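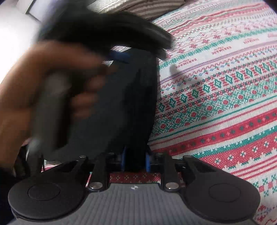 Striped cloth, printed in red, green, white, purple and blue

Session 3 notes: materials and texture maps for figure clothing

Hello again. I've typed these up from my scribbles, so forgive the odd jump. If you missed the session, read the bit on material zones first and leave the rest until you've opened the file.

We were working on the Asden coat, the long one with the split back. Your copy should have 239 surfaces listed when you load it, which is daft for a coat, and I said so at the time! Most of those are buttons and stitching. Group them before you touch a single slider. Lenni Vainio's grouping script does it in one go, or you can do it by hand if you'd like to know where everything lives (I did it by hand the first time and I'm glad I did, though it ate an evening).

Base colour first, then roughness, then normal. I know the normal map is the fun one. Leave it. If the roughness is wrong, the cloth looks like wet plastic and you'll spend ages blaming the light.

Tiling: set the weave to 40 across the back panel and look at it from a normal camera distance before changing anything. Several of you had it far too high and got that crawling shimmer when the figure turned. The sleeves have their own UV layout, so the same number won't match there — nudge it until the threads look the same size either side of the shoulder seam.

Nives Messina asked why her coat went grey when she moved the scene over to the other renderer. The Kastico shader doesn't carry across, so you get the fallback. Save a second material preset for each engine and put the engine in the file name. I keep mine as Clinmont_day and Clinmont_night with the engine stuck on the end, and I still load the wrong one.

Poses: use the seated one for testing. Standing hides all sorts of stretching at the hip.

For next time, please bring one finished preset and three test renders, same light and same camera in each. Read the MacAulay chapter on displacement too, but skip the maths in the middle, we'll do that together. Files go in the shared folder under your surname.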